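Small Things on the Table
Gallery page, Girkomow house exhibition

This gallery belongs to our September exhibition of everyday things, which we made in the old school building at Girkomow. We had 11 tables in two rooms, and each table was prepared by a different member of our circle. On this page you find the table of bamboo and colors. The texts are by Ilona Bárány, with some corrections by Araba Acheampong.

Click on a picture to see it larger. 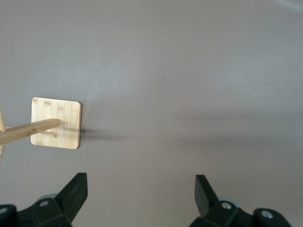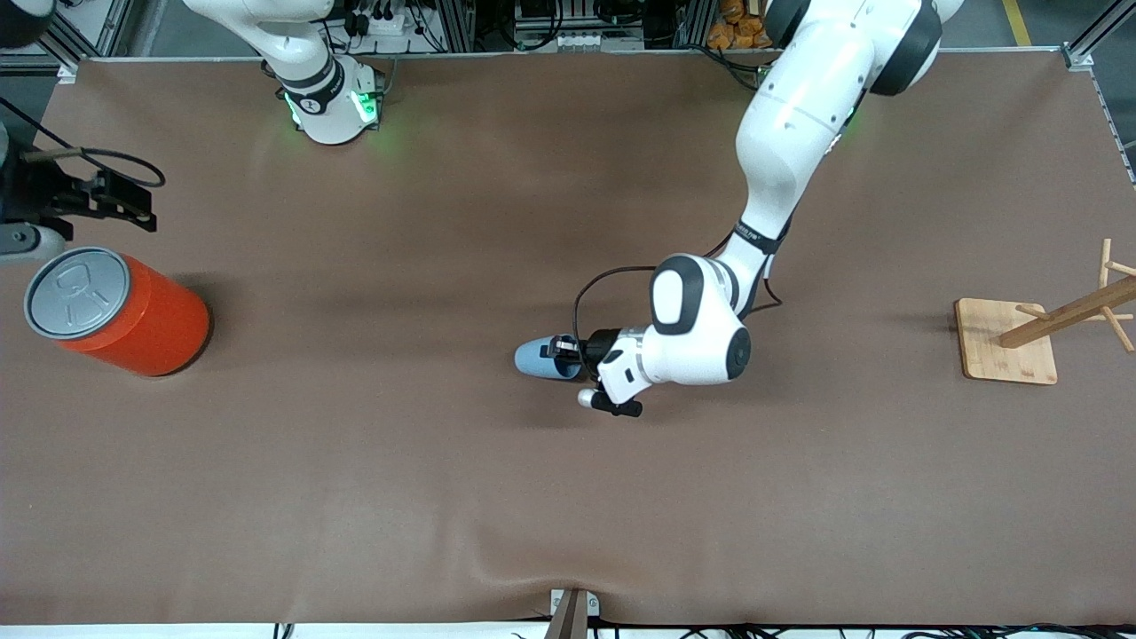

First picture: bamboo stand, detail with plate, bar and round peg. Second picture: the table with the brown cloth, orange can on the left side, light-blue piece near the middle.

About the bamboo

I like very much the small marks in the bamboo. On the square plate there are a few short brownish spots near one edge, and fine darker streaks across the pale color. When I was a child my mother believed such marks were dirt, and she tried to remove them with a brush. They are only the places where the plant had its knots, and they stay.

The bar is squared and the peg is round. It is a simple idea, but my hand notices it before my eye. Toshio Furukawa, who has worked with wood for most of his life, told me he always rounds the parts that people touch often and leaves the others with their corners. I do not know if the maker of this stand was thinking the same.

Many visitors asked how to take care of bamboo. At home I wipe mine with a cloth that is almost dry, and afterwards I let it stand in the air for some hours. I never put it in the dishwasher. Once or twice in the year I rub in a little oil, very thin, and the next morning I take off what is left. My oldest bamboo piece is a tray from a market in Kofler, and its color is now like weak tea with milk.

About the cloth

For the table we chose brown, after a long discussion. Etelka Takács wanted white, as for a dinner. But on white the pale bamboo looks tired, and every crumb is visible. The brown is quiet and it lets the orange be really orange. There is a little wrinkle at the front, where the cloth goes down over the edge of the table. I ironed it at home, folded it badly in my bag and had no iron at the school. Next year I will roll it on a tube.

If you want to make a similar table, buy the cloth wider than you think. It should hang a bit over the front, otherwise the table looks like it is wearing short trousers.

About the colors

The orange can was the favorite of the children. It lies a bit tipped and not straight, and Béla Fekete wanted to stand it up each time he passed by. I put it back each time he was gone - I hope he reads this with a smile.

The light-blue piece is narrower at one end than at the other, like a small bottle or a cone. Blue and orange are old friends in painting, and it was my wish to have both on one table, with enough brown between them. With one color more it would be a toy shop.

Thanks

Around 200 people came to see the rooms, more than we had chairs and cake for. Thank you to all who carried tables up the stairs, and to the Hellavura bakery for the second delivery of poppy seed rolls in the afternoon.

If you took pictures of your own, please bring or send them to Araba. We would like to add them here, with your name if you agree. The gallery of the next table, with the enamel pots and the spoons, is still in preparation. The texts for it are written by Etelka, and she asks for a little patience.

Back to all tables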